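Plornwood workshop notebook, marble-pattern worktop, care and cleaning
1st May

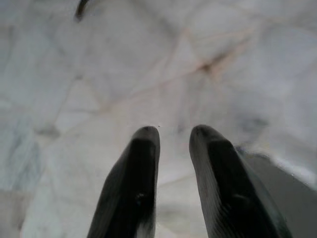
What do we wipe the pale worktop down with at the end of the day?

Warm water with a small squirt of washing-up liquid, on a soft cloth, then a second cloth that has only seen clean water, then a dry one. Keep vinegar, limescale spray and the gritty cream cleaner well away from it until we know for certain what the top is made of.

I'm putting that at the head of the entry because Zlata asked me twice this week and I gave her two slightly different answers, which was unfair of me. The rest is me thinking on paper, so do skip ahead if you only came for the cleaning.

We still don't know if it is real stone. Nadiia thinks it is a printed pattern under some sort of clear coat, and she may well be right, she usually is about surfaces. Aatos is on the side of stone, mostly (I think) from having helped carry it up the stairs. I wrote to Fokeo, where we bought it, and had a very friendly message back saying that the person who would know is away until next week. So for now we treat it as though it were the fussier of the two, and no harm done.

What I can say is that I've grown very fond of it. I was against a pale top at first, I had visions of every drip of tea showing for ever, but the veining is kinder than I expected. It's mostly white and light grey, with those thin lines wandering about and breaking it up into crackled patches, and then a few of the lines go a warm tan and lift the whole thing. There is one tan vein in particular that runs off at a slant and splits into little branches near a browner spot, and I have started using it as a landmark. "Put it down by the tan vein" is now a perfectly good instruction in this room, and Tymofii uses it too.

The trouble with a busy pattern is that small dirt hides in it. A cloudy grey patch looks just like a smear, and a smear looks just like a cloudy grey patch, and I spent a good while yesterday rubbing away at something that had no intention of coming off. The trick I've settled on is to crouch at the short end and look along the top towards the window. Marks that sit on the surface catch the light, and the pattern doesn't. Fingertips are even better for crumbs and dried glue.

On glue: Matvii had a blob of the white wood glue go hard near the back edge. He laid a damp cloth on it for 14 minutes (he timed it against his lunch) and then eased it up with the edge of an old loyalty card. No scratch that either of us could find. Please don't use the metal scraper, even gently, even if you are very good with it.

Tried two cloths side by side as well. The Drema cloths leave a little fluff behind, not much, but you can see it on anything dark you put down afterwards. The Pons ones are thinner and you need to wring them more often, but they come away clean. We have a pack of 100 of the Drema ones to get through, so I'd suggest those for the first wash and the Pons for the last wipe. I've put them in separate tubs under the sink and written on the lids.

Tea and coffee. I made a small trial with a spot of each on the offcut, the piece that came with the top and has the same pattern. Left them for 4 hours. The tea wiped straight off. The coffee left the faintest ring, which went on the second go with soapy water, and I couldn't find it again this morning. I haven't tried beetroot and I don't want to, so if you bring in one of those salads, Nadiia, please eat it at the other table!

Hot things still want a mat under them. The cork ones are on the hook by the door, and there ought to be a bigger one for the glue pot, which I'll cut when I next have the knife out.

We also talked about sealing it. Aatos priced up a tin that would cover the lot with plenty to spare, 300 ml, and it isn't dear, but there's no sense in putting stone sealer on something that may not be stone. Leave it until Fokeo answer. If it does turn out to want sealing, I'd like to do it well before November, when the windows stay shut and the smell would hang about for days.

Still to do:
Chase Fokeo if there's nothing by the end of next week.
Same coffee test again on the offcut, left overnight this time.
Cut the big cork mat.
Ask Tymofii where the second bucket has gone.

Zlata adds, in pencil: the bucket is in the yard with the geraniums, I'll bring it in.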